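Call for participants: help us work out why the arms let go

Murus is looking for people who like a patient kind of puzzle. Our two-arm chess table has been setting up and clearing boards for most of the year, and it had been going very nicely until the right arm began opening its gripper when it hadn't been told to. We would love some fresh eyes, and hands, and opinions. 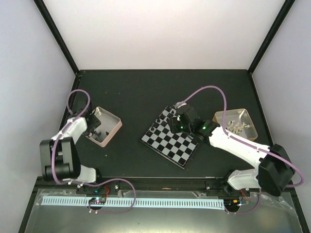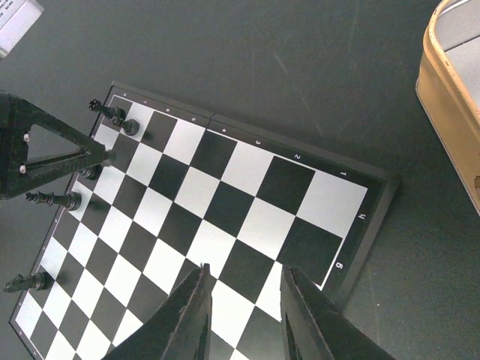 Black pieces, and the fingers that have to pick them up:

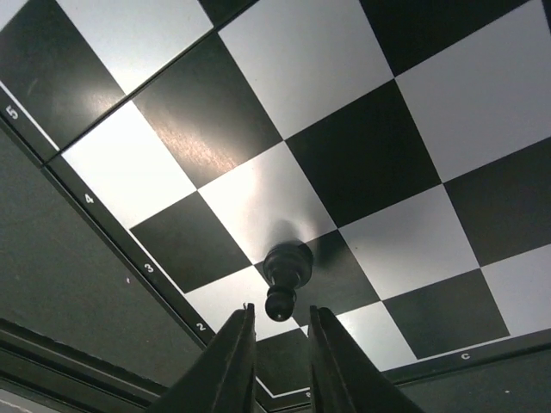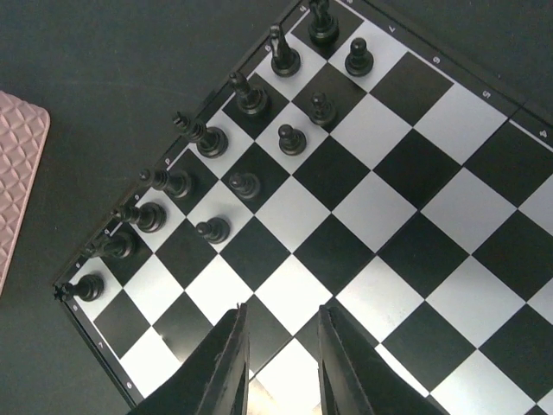 The trouble first turned up in the logs as a plain "grip lost" message, and for a while we put it down to slippery pieces. Then Afia Amoah sat down with the records and found 58 of these messages in 165 runs, which was a good deal more than any of us had guessed (and a bit embarrassing, if you were me). In six of those runs the arm went on to its next move with the gripper still reporting closed. A dropped pawn is no great harm. An arm that believes something untrue about its own hand is another matter, and we stopped letting anyone reach over the table while it's powered until we understand it.

So we're bringing in people from outside the team. You'd spend two afternoons with us in November at the Rosenthal building, watching runs from behind the screen, marking the moment you think a grip fails, and then going over your marks together with ours. On the second afternoon there's also a stop-button exercise, where we time how quickly people notice that something is off - please don't worry about being fast, slow is just as useful to us!

You don't need to know any programming, and you don't need to play chess. We do ask that you're 18 or older, that you can sit comfortably at a screen for an hour at a stretch, and that you haven't worked on the Pidix gripper software, which we also want to look at with a clear head. If you've repaired sewing machines, printers, bicycles or anything else that fails only now and then, do mention it, we'd be delighted.

Travel is paid, lunch is provided, and you'll get a thank-you payment for each afternoon. The arms will stay switched off whenever anybody is within reach.

To take part, write a few lines about yourself to Esperanza Tran at the Murus front desk, Room 131, Rosenthal building, by 2023-11-05. Tell her which afternoons suit you and whether there's anything you don't eat.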